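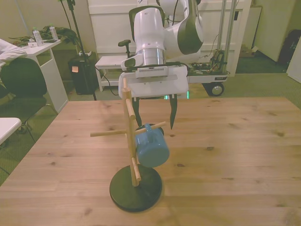
Open Day FAQ

These are the questions we get most often before the Whitcombe Robotics open day at Tretcombe. If yours is missing, write to the visits desk using the form on the main page. We answer most messages within 2 working days.

Getting in

Do I need a ticket?

Yes. Tickets are free but must be booked ahead. Each ticket covers one person, including children. Print it or show it on your phone at the front desk.

How many people come?

Last year we had 2,000 visitors across the whole site. The robot rooms are small, so entry to those is by time slot, with up to 25 people in a slot. Your slot is printed on the ticket under your name.

What if I miss my slot?

Ask at the front desk. If a later group has space, you will be moved into it. The talks and the hallway displays have no slots, and you can walk into those at any point while the doors are open.

When should I arrive?

Doors open at 10 a.m. and the last slot starts at 3:30 p.m. The lines are longest right after opening and again after lunch. Please be at the door of your room five minutes before your slot.

Is there parking?

The lot behind the Tretcombe building is open to visitors. It fills up by late morning. Overflow parking is at the Tritotmont lot across the road, and there is a marked crossing between the two.

Is the building accessible?

All the rooms on the open day route are on the ground floor. There is an accessible restroom next to the front desk. If you need a chair during a demonstration, tell the person at the door and one will be brought in.

Can I bring children?

Yes. Children under 12 need an adult with them the whole time. Strollers are fine in the hallways but have to be left outside the robot rooms.

Can I eat and drink inside?

There is a coffee counter in the lobby. Food stays in the lobby. Closed water bottles are fine everywhere.
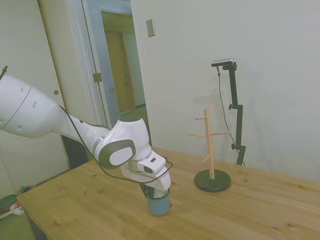

The mug demonstration

What does the robot do?

The task is called Ultska on the program. A single arm works at a table with a mug and a wooden mug tree. The goal is to pick up the mug, bring it to the tree, and hang it by its handle on one of the pegs. Then a member of staff sets the table again and the next run begins.

Why mugs?

Most visitors have hung up a mug at home, so they can follow the task without an introduction. It is also harder than it looks. The handle can point in any direction when the mug is standing on the table, and the fingers may hide it once the mug is held. The opening in the handle has to line up with the peg, and the pegs come off the post at different heights and angles.

Does it always use the same peg?

No. Staff choose a peg before each run. The ones near the base are usually the most difficult, as there is less room for the gripper between the peg and the tabletop.

How does it know where the mug is?

It uses a depth camera, which measures how far away things are as well as taking a normal color picture. The program works out the position of the mug and the tree from that. You will see the camera on a stand by the table. Please don't touch or lean on the stand. If it moves even a little, we have to stop and set it up again.

Is somebody driving the arm?

It depends on the session. In the morning sessions an operator guides the arm by hand control, and those runs are recorded. In the afternoon sessions the arm runs on a program trained from recordings of this kind. The sign on the door says which type of session is on.

How many recordings does it take?

The current program was trained on 2,000 recorded runs. Some were left out at first because the mug had been knocked over, and later put back in with a label, which helped the program recover from a bad grip.

How long is one run?

Most take less than a minute. Guided runs vary with the operator. You should see several in one slot.

Does it ever drop the mug?

Yes. If that happens, staff will stop the arm before anyone reaches for the mug. Please stay where you are until they say the table is clear.

Can I try it myself?

Visitors 16 and over can sign up for a short guided turn at the end of each morning session. Sign-up is on a sheet inside the room and places go in order. You will get a safety talk first. Long hair needs to be tied back, and loose scarves and lanyards taken off.

How close can I stand?

Behind the floor line. The arm can reach past the edge of the table, so the line is farther back than people expect. Small children may stand in front of the adults but also behind the line.

Can I take photos or video?

Yes, without flash. Flash can upset the camera reading. Please don't take pictures of the screens or of other visitors who have asked not to be in them.

Is it loud?

The arm is quiet. The room gets noisier when it is full. The first slot after lunch is kept at half size for visitors who prefer a calmer room, and you can pick it when you book.

Schools and groups

Can I bring a class?

School groups are welcome on the open day, but larger classes will be split between two slots. We also run separate school visits in February, with more time at the table and a worksheet for grades 6 through 8. Use the school form for those.

Is there anything to take home?

A one-page handout on the Ultska task is available at the front desk. It includes a list of parts and a drawing of the table layout. The same handout can be downloaded from the visits page after the open day.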